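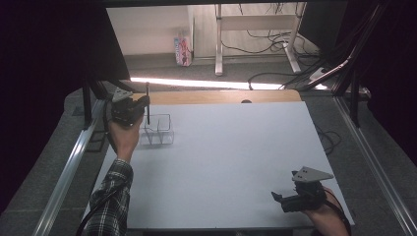
## The Karabulut Job

*28 June 2020*

So the pistol came to me in a bread bag. I'm not kidding, a bread bag with a twist tie, inside a nice hard case that somebody had clearly paid good money for.

It was a Karabulut compact, the early one with the squared-off trigger guard, and the note taped to the case said, "Grip too slick, sights hard to see, make it pretty. Spend up to $200." No signature. The drop-off sheet at the Ridodside Range desk just had a phone number and a ticket, number 125, and when I called the number a woman picked up and told me to take my time.

Well, you don't tell me to take my time! I had that thing apart before supper. The frame was in decent shape under the grime, and the slide had a little holster wear at the muzzle, the kind I kind of like and hate to sand off. I left it. I did the grip first, which meant a soldering iron with a fine tip and a whole evening of tiny dots, and if you've never stippled a frame, picture icing a cake with something that'll melt the cake. I practiced on a scrap panel (the scrap panel came out terrible) and then went for it.

The panel on the left side is better than the one on the right. I'm telling you now because I never told her.

Then I pulled the rear sight, and there was a slip of paper folded up in the dovetail, thin as cigarette paper. All it said was "3,140 – still yours." Blue ink, all capitals.

I sat there a good while. Was it a round count? A price? I looked at the barrel, which had been shot plenty, and that could've gone either way. My wife said it was a debt. My brother said it was a love letter, but he says that about everything, including a parking ticket once.

I called the number again the next day, meaning to ask. What came out of my mouth was, "Do you want a fiber front or a plain one?"

"Fiber," she said. "Green, if you've got it. He could never see the red."

I had a green one, a Flurameo, twenty bucks. I put it in, blacked out the rear, and hit the slide flats with Fledulau polish until I could see my own nose in them. Before I drifted the rear sight home I folded the paper on its old creases and put it back where it had been. It took me three tries, and I said some words.

She came by the range on a Saturday in November, months after I'd finished. Older than she sounded. She locked the slide back, checked it like somebody who'd been taught right, and ran her thumb over the left panel and then over the right one.

"This side's a little rough," she said.

"Yes, ma'am."

She paid me in cash and asked which lane was open.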